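Wrapping tubes and bottles without tape failing at the neck

kestrel_55
Posted Monday, January 14, 2019

I post a fair number of cylindrical items and the paper always lets go at the narrow part. Stock is Sosura 80 gsm uncoated, ordinary clear tape. Seam holds, ends hold, waist lifts overnight. Is this the tape or the paper?

drutside_dave
Paper. 80 gsm is too stiff to follow a taper. It wants to go back to a straight tube and pulls on the tape all night. Go down to 55 gsm and roll it with the grain running along the length.

plainseam
Disagree on grain. Along the length gives a tidier roll, but you need the paper to gather at the neck, and it gathers better with the grain going round. Leave 30 mm of overlap on the long seam and twist before taping.

drutside_dave
Going round it cracks the print on coated stock. Tried it on the Hrnčiar rolls and had white lines on every fold.

plainseam
On coated, yes. The question was about uncoated.

For what it's worth, coated comic paper hides creasing fairly well if the pattern is busy enough.

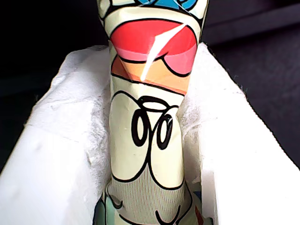
Glossy comic print, twisted and pinched near the top.

The black outlines break up the fold lines. A plain colour would show every one of them.

kestrel_55
It does distort the drawing though. I would not use it for anything where the picture has to be legible.

brown_paper_only
Or put the thing in a box. A square box takes 3 pieces of tape and stacks.

plainseam
Box costs more than the paper and the postage goes up a band.

kestrel_55
Ordered a 5 m roll of the Brerkus 55 gsm. Will try both grain directions – same tape, left overnight – and post the results in this thread.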